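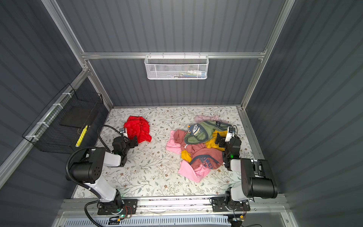
Nadège Perrin told me that red clothes must always be washed alone. Is it also true for old ones? I have one red piece and I don't want to run the machine only for it.

**Posted by Olau** 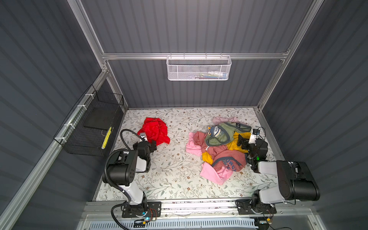

*The red one, crumpled.*

My pile has also pink, yellow and olive green – can these go together in cold water?
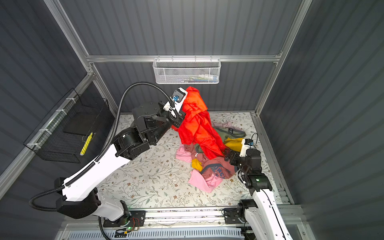 ### Lasau

Rub a damp white cloth inside the hem. If no color comes on the cloth, wash all together at cold.

### Elum

I mix everything, 8 years already. No problem.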